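Drirndale students spend their evenings teaching a gripper to set the table

DRIRNDALE – If you have ever tried to get a teenager to set the table for supper, you may be a little surprised by what has been going on at the Litesthorpe technical school since September. The robotics club there has been setting the same small table over and over, evening after evening, and by all reports the members are having a wonderful time doing it.

The project is called Thambiah (the club picked the name by drawing syllables out of a coffee can, and it stuck), and it is the club's entry in the spring student showcase put on by Flirkach, the automation firm out on the county road. Every team got the same assignment this year: pick an ordinary kitchen job, show it to a machine by hand enough times that the machine can learn from it, and then bring the whole thing to the showcase and let it have a go in front of the public. Some teams chose folding dish towels. The Drirndale students went with plates and trays, which sounded easy to them back at the first meeting and has sounded a little less easy every week.

Most of the work is done with hand-held grippers. A student takes hold of one, reaches in over the tray or the placemat, and goes through the job slowly and carefully, the way you might show a small child how to carry a full glass. Each run is saved, and the good ones go into the pile that the club will train on over the winter. The rules ask for at least 500 good runs before a team can sign up for the final round, and the club passed that mark well ahead of the deadline – there was cake.
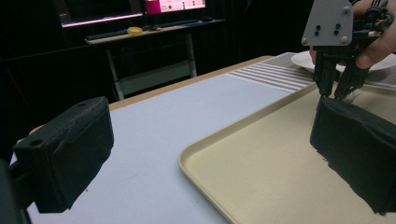
One parent, hearing about all this over coffee at the open house, wondered aloud whether it wouldn't be quicker to just write down the steps and have the computer follow them. It's a fair question, and the students get it a lot. Their answer is that they tried something like that last year, with a different machine and a box of plastic cups, and it went fine until somebody bumped the table. Showing the job many times, with the plate a little to one side or the tray turned a bit, is meant to help the robot cope when things aren't quite where they were the last time. Anybody who has shared a kitchen with other people will see the sense in that.

There are 30 members this year, which is a lot for one room, so the evenings are split up. A small group works at the table, another goes through the saved runs and throws out the clumsy ones, and the rest are kept busy with the training software, the showcase poster and (this being a school club) a fair amount of arguing over snacks. New members start out on the sorting, and by the time they get their turn with the grippers they have strong opinions about what a good run looks like. Slow is good. Stopping to scratch your nose is not.

Using both hands together has been the hardest part to pick up. Members say the dominant hand wants to do everything and the other one just sort of waits around, so the club has been giving beginners a few practice rounds that don't get saved at all. It seems to be helping, and it has cut down on the groaning.
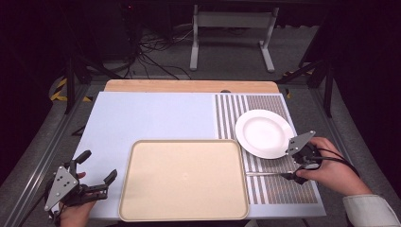

It took me three weeks to stop dropping my left elbow, one second-year member wrote in the club's newsletter, adding that carrying plates at home now feels like cheating. The same newsletter put the total so far at 1,101 saved runs, good and bad together, and asked members to please stop naming the bad ones after teachers.

The first full test on the robot itself is planned for January. The club isn't promising much for that one, and would be pleased to see a plate end up anywhere near where it belongs. After that come more practice, more runs if they're needed, and the showcase in April.

Families and neighbors who would like a look before then are welcome at the club's next open evening, in the workshop behind the main building. Doors open at 5 p.m. Visitors can try the grippers for themselves, and there will be cider.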